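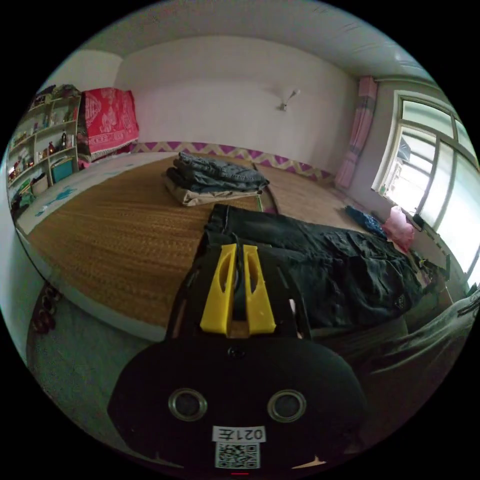
Grey trousers on the straw mat, with the yellow fingers at the waistband.

I wanted to write this post in October, but first the printer was broken and then I was the one who was lazy. So these are my notes on the hand gripper, before I forget what I did.

The idea is simple. I hold the gripper, I do the work with it, and later I want a small arm to repeat the same movements. I call the project Trarninine, a word my nephew made up, and it has its own folder on my computer now, so it is too late to change it.

The fingers are version 17. The first ones had no slot, and they were so stiff that they pushed the cloth away before they could close on it. With the long slot the plastic bends a little. I print them in yellow because I had a yellow roll left over. One pair takes 2 hours on my machine, and I always print them lying flat, as standing up they break along the layers.

Clothes are much more difficult than boxes. I began with T-shirts, then jeans, and now I try trousers with a thinner fabric. The waistband is the best place to take hold, as it is thick and keeps its shape. A pocket flap looks like a good place too, but when I lift there, the rest of the leg hangs down and I must start again. My rule for one session is 30 folds and then I stop, otherwise my wrist complains the next day.

Colette Besson, who shares the workshop with me, tried it in the evening and made 28 folds without a pause. She has smaller hands than me, and she said the handle is too wide. I think she is right. I will make it narrower by a few millimeters and move the screw at the top, which I can reach only with the short screwdriver.

Still to do: a softer spring, a better way to hold the cable, and some rubber on the inside of the fingers. I have an old bicycle tube that I can cut for this. If somebody knows a glue that holds rubber on printed plastic and does not smell terrible, please write me in the comments.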